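Visit notes: the Zelleck training counter, July

The third stop on our July round of small beverage counters was Zelleck, a coffee and tea shop that trains its own staff on the premises and lets outside operators watch. We were three: Ivan Shevchuk, Niilo Hirvonen and I. Zoriana Hordiienko runs the counter and took us through the morning setup, which starts at 7:30 and is finished before the doors open at 8:15.

I had asked to see storage and restocking of disposables. Drink recipes are covered in plenty of other reports, and the espresso side here is conventional. Lids and cups get less attention, although at a counter of this size they take up more working surface than the coffee does.

Layout

The shop has a front work counter facing the customer and a second run of equipment behind it, with a concrete pillar between the two that the fitters had to work around. Power for the front counter comes from an outlet panel on the pillar, so nothing electrical has a cord crossing the walkway. The espresso machine is on the rear counter. The hot water dispenser is on the back wall, with the sink, the syrups and the blender along the same side. Refrigeration is under the work surface.

The distance from the refrigerated counter to the hand-off point is one step. Hordiienko said the original plan had the sink nearer the front, and that it was moved back during the build to free up counter length. The cost is a turn of the body each time a pitcher needs rinsing. Hirvonen thought this would matter at peak. I did not see enough traffic that morning to judge.

Lid handling

Lids arrive in sleeves and are kept in a dry cupboard away from the sink. One sleeve is opened at a time. The stack is taken out whole, held around the side and never by the rim, and checked before it goes into the organizer. The check consists of lifting off the end lid, tilting it and looking at two points: the sip opening, for flash left from molding, and the inner edge, for cracks or flattening. Rejects go straight in the bin. 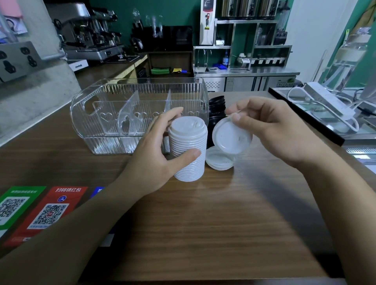

The usual fault is a pair of lids pressed together so tightly that they come away as one. If such a pair reaches a cup, the upper lid seats on the lower one, feels closed, and comes off in the customer's hand. The cure at Zelleck is to twist the stack a quarter turn in both directions before loading. It takes a few seconds and Hordiienko insists on it. A supplier she named, Clasitz, ships with a looser nest, but the sleeves are longer and did not fit the cupboard.

Cups are kept upside down beside the lids, one stack per size in use, and are refilled from below the counter when the stack drops under 10. The lower limit for lids is the same. The daily opening stock is 44 cups of the main size, a number that came from last winter's sales sheets and has not been revised.

Organizers

The organizer is a clear plastic box with movable dividers. I would have expected a steel lid rack, and Shevchuk asked why there wasn't one. The answer was price and cleaning: the box goes through the same wash as the pitchers, and the dividers lift out. Ribbed sides are harder to wipe than flat ones – residue collects in the grooves – and the box is soaked at closing for that reason. It also has heart-shaped cutouts, a pattern the shop did not select. They let some air through, which helps drying.

Cloths are sorted by color, green for surfaces and yellow for the steam wands, and share a shelf in the wooden cabinet. I would separate them. Two colors on one shelf depend on everyone remembering the code at noon as well as at opening.

Payment

Customers scan a printed QR card at the edge of the counter. Several cards are laid out flat, which uses space on the same surface as the lids. A vertical holder would return a hand's width of counter. Hordiienko has tried one and found that it got knocked over.

Stock figures

Consumption of lids is 600 in an ordinary week. Spoilage is recorded on a sheet inside the cupboard door, but the sheet does not distinguish a cracked lid from a dropped one, so it cannot be used in a supplier claim. I suggested a second column.

Training

A new hire spends 40 minutes on disposables before touching the espresso machine. Nazar Marchuk, the most recent, now does the restock alone. We left at 9:50 for the Pliner warehouse, reported separately.

Recent reports
Pliner: dry goods storage and sleeve sizes
Stetsiuk bakery: proofing room and rack spacing
Yaroslav Pylypenko on under-counter refrigeration
Syrup pumps: dose drift after cleaning
Notes from the spring packaging fair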